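Workshop notebook, adhesives and finishes bench
9/6/20

Continuing the water-based finish trial from the last entry. Panels are the Hasow birch offcuts, sanded to 220 and wiped down. Three finishes on test: the Aker satin, the Sfeir matte, and our old shop oil as the control.

Second coat went on everything this morning. The Aker leveled well except on panel 6, which had a run along the left edge. I let it dry and cut it back with a gray pad. The Sfeir goes on thinner than I remembered and wants a wetter brush. If you load the brush the way you would for the Aker you get drag marks halfway along the panel. I did two panels that way before changing, so those are marked with a D on the back and shouldn't be compared with the rest.

Oil control is still tacky at the corners. Room was cool overnight. Moved the rack nearer the heater and turned the panels end for end.

Film build so far: wet coat at 233 g on the big scrap board for the Aker. Did not weigh the Sfeir board before coating, so no number for that one. Will do it properly on the next board.

Abrasion rig. Set the counter to stop at 540 strokes with the felt block. The first Aker panel was run yesterday on one coat and had a dull track you can feel with a fingernail. Not a fair test with one coat but I wanted to know the rig was running straight. It was pulling slightly toward the back rail, so I shimmed the bed with card and reran it on scrap. Track is parallel now. Plan is to go up to 2,000 strokes once the panels have had a full cure.

Water ring test is waiting on the cure as well. Same glasses as before, same fill line.

Color. The Sfeir leaves the birch close to bare wood. The Aker warms it a little, more than the label chip suggests. The oil goes yellow, as expected, and people who want pale furniture will not want it. For the Arunero tables I am leaning toward the Sfeir on looks, but it has to get through the abrasion run first. If it fails we could try it over one coat of the Aker. I have not checked whether they bond.
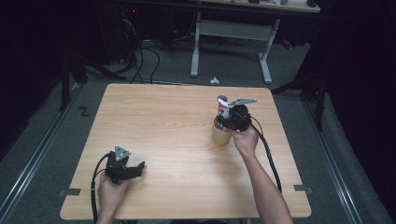 Notebook kept by: finishing bench lead

Pale tops are what Arunero keep asking for, with the grain left showing and the corners rounded over. Rounded corners hold a finish better than square ones in any case. On the square-edged panels both water-based products have pulled back from the arris and left it thin. Next set of panels gets a 3 mm roundover before sanding.

Still to do:
Recut panel 6 if the run shows under raking light
Weigh Sfeir board before and after coat three
Order more felt for the rig, down to the last strip
Ask Hasow if the next birch will be from the same batch
Label the lids. Two of the decanted jars look identical and I had to go by smell

Third coat tomorrow if the oil has let go of the dust.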